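Jun 19, 2026

Bag samples, natural dye side. Continuing from the January notes, which stopped at the second madder bath.

Started the morning with the water. The Mellor building is on a different supply from the old shop and the tap water tests harder than I expected, so the alum baths from last month can't be compared directly with the Prukthorpe ones. From now on write the water source at the top of every dye sheet. Fadi Majali has put a line for it on the blank form.

Scoured two lengths of jute cloth with soda ash and a little neutral soap. Kept at a low simmer for an hour, then left in the pot until lunch. The liquor went dark tea brown very early. Rinsed until it ran pale yellow and gave up waiting for it to run clear. It never does with jute. The cloth lost some stiffness and smells less of the mill. The other length was soaked cold overnight in the same strength and came out harsher, with an oily feel at the selvage. Cold soak is not worth doing again unless the stove is taken up with other work.

Mordant: alum acetate on both, brushed on this time. The brush leaves a line wherever you stop and reload. Fadi thinks a foam roller would do it. Will try one on scrap.

Dye pots:

Madder, medium strength. Dull brick on the simmered cloth, closer to rust on the cold soaked one. I like the rust, but it rubs off on white cotton when damp.

Weld. Poor. The brown of the fiber swallows the yellow and you end up with something like mustard left out of the fridge. No more weld on unbleached jute.

Iron dip after weak tannin. Good gray, even, and no rubbing off that I can find. The handle of the cloth is worse, though, and iron will weaken it over time. Cut strips and put them in the drawer to pull by hand in January.

Indigo not started. The vat needs feeding and the room was too cool first thing.

Called Zekeck about greige cloth. Their minimum is 1,000 yards in one width, far too much for us. They do have a part roll of around 700 that they would let go if we take all of it. Left it open. I would want to see a cutting first, especially for slubs, and ask whether it has been batched with mineral oil. If it has, the scour above will need to be stronger.

Made-up bags are a separate problem. If we dye after sewing, the lining and thread take color at their own rate and the hems hold liquor and dry darker.

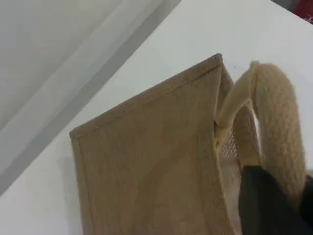 The way round it is to dye in the piece and sew afterward, and accept some loss in cutting. Mula sews with a polyester thread that stays its own color anyway, so matching thread has to be bought in. Ask them for the shade card before we settle on the gray.

Shrinkage on the simmered length was worse across than along. Didn't mark the cloth well enough to give a proper figure. Next time stitch the marks in contrasting thread, as the pen washed out.

To do: roller test on scrap, feed the vat, cutting from Zekeck, clean the 11 quart pot (madder ring on the inside), and move the iron bucket away from the alum shelf.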